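Glove over a robot hand: what do you check before each run?

Posted in Automation & Shop Floor > Rules and good practice
709 views

We have a two-arm setup with a multi-finger hand, and the hand now wears a fabric glove. The fingertips stick out past the front of it. The glove went on in August to keep dust out of the knuckles, and it has done that. The trouble is that our written pre-run check was made for the bare hand. It tells the operator to look at every knuckle joint and every fastener on the back of the hand, and with the glove on you can't see any of that.

Right now people either tick the box without looking or pull the glove off every time, and pulling it off every time is wearing out the cuff. I have to rewrite the sheet. I'd like to know what other shops put on theirs, how often you take the cover off, and whether the cover itself counts as a change that needs a new risk assessment.

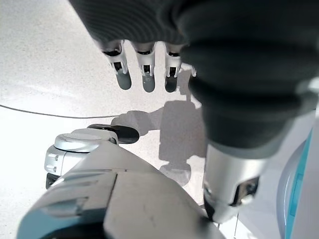
Gloved hand, fingertips out past the front edge, the rightmost partly tucked under the glove, cable on the floor at left.

The hand works close to other hardware, so I'm also interested in what you do about clearance. Our site rule is the Gindwood sheet, nine lines, and it doesn't mention covers at all.

Posted by jusden_cellnotes

ribbed_cuff
Accepted by the poster

Taking your last point first, yes, treat the cover as a change. It adds thickness, it can catch on things, and it hides parts that your old assessment assumed someone could see. You probably don't have to start over. Pull out the existing assessment, go through each hazard, and write down whether the cover makes it better, worse or the same. Have the same person sign it who signed the original.

For the sheet, I would split it in two.

Before each run, glove on:
Power off or arm in its safe stop state before hands go near it.
Front edge of the fabric sits behind the fingertips and is not folded under a pad.
No tears, pulled threads or loose loops.
Cuff is secured at the wrist and can't creep forward when the wrist turns.
Fingertip pads intact and firmly seated.
Open and close the hand once at reduced speed with everyone outside the fence. Watch for fabric getting drawn into a joint.

At a fixed interval, glove off:
All the lines from your old sheet, word for word.
Wipe out lint. Fabric sheds, and it ends up in the same joints you were trying to protect.
Look at the inside of the glove for wear marks. They show you where it is rubbing.

We pull ours every 19 shifts. That number came from our own wear records, so don't copy it. Start more often than you think you need and stretch it out once you have some history. Any collision or hard stop means glove off before the next run, whatever the count says.

Log the gloves by number. One of ours was retired at 283 hours with a hole worn on the inside that could not be seen from the outside.

On clearance, whoever maintains your collision model needs the outside size of the gloved hand, including the bunched part near the wrist. Measure it with the fingers closed and again with them spread, and use the bigger one.

Odoi_maint

Agree with most of the above. Two things to add.

Check what the hand's manual says about covers. Some makers allow only their own, and some give a lower temperature limit with a cover fitted. If the manual says nothing, write to them and keep the reply with the assessment.

Also put cables on the sheet. You have one on the floor. Ours has a line that reads "no cable lies where an arm or hand can reach it in the programmed motion," and the operator has to walk around and look from each side. If the cable has to be there, clip it down or cover it.

nirnau77

we just use a smaller glove and tape it. never had a problem. i would not redo the paperwork for a glove

ribbed_cuff

Tape is fine until it lets go in the middle of a cycle. If you do use it, add the tape to the before-run list and replace it each time the glove comes off.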